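The Kitchen That Wasn't There

Drulstead held its open day on April 7, 2019, and the invitation promised "a kitchen robot at work." I drove 77 miles to see one. I should have read the small print, which said the work would be done in simulation.

The company rents the second floor of a former seed warehouse in Kimwood. There was coffee, a rack of brochures and a big screen, with 16 folding chairs set out in front of it. Behind a glass wall a real arm stood bolted to a bench, switched off. It stayed off all afternoon.

Domenica Hauser, who runs the demonstrations, was cheerful about this. The software, called Fonidell, learns in rendered kitchens first, she explained, and only later on hardware. A rendered kitchen costs next to nothing to mess up. Drop a glass in one and you press a key. Her team can run 50 kitchens overnight, each with its own clutter, and look over the results at breakfast.

I have no quarrel with any of that. Pilots train in simulators too. But pilots are then put in an airplane, with somebody checking, and I wanted to know when the checking starts here. November, Hauser told me. Hardware trials will be run with Pfister, a catering supplier that has lent Drulstead a corner of its test kitchen.

The clutter is drawn from a library of household objects and scattered by a program. I asked who decides what belongs on a counter. "The program doesn't care what belongs," Hauser said. "We want it to cope with anything." A man in the second row asked whether it could cope with his teenagers, and got the biggest laugh of the day.

Then we watched a run. The task was typed in as a plain sentence, and the arm went about it slowly, with long pauses that Hauser called planning. I timed one at 7 seconds. It may well have been planning. From a folding chair, planning and being stuck look much the same.

What bothered me more was how little there was to judge. A simulated gripper closes on a simulated object, and whether the thing slips depends on numbers somebody chose for weight and friction. I asked how those were chosen. Some were measured, Hauser said, and some were "sensible guesses." She didn't dodge the question, and I liked her for it. The brochure has a page on accuracy and doesn't mention guesses at all.

I also asked for a failure rate. There is one, but it is kept for customers — and there are no customers yet. She did let me stand by the operator's desk for the last run, where the view was closer and I could follow the gripper over the marble.
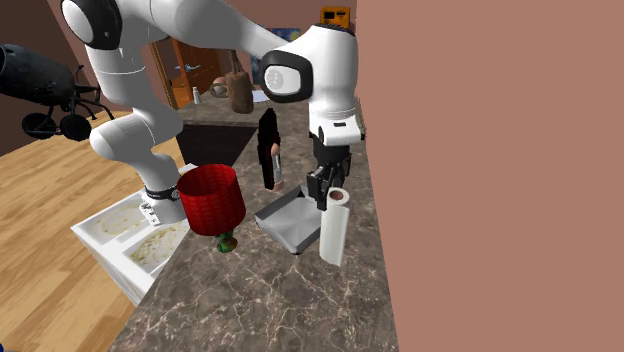
By then most of the chairs were empty and the coffee had run out. Hauser offered to put me on the list for the Pfister trials, and I gave her my address. I'd like to see what the arm does with a counter somebody has to wipe down afterward, and I'd like the failure rate on a sheet of paper before I sit down.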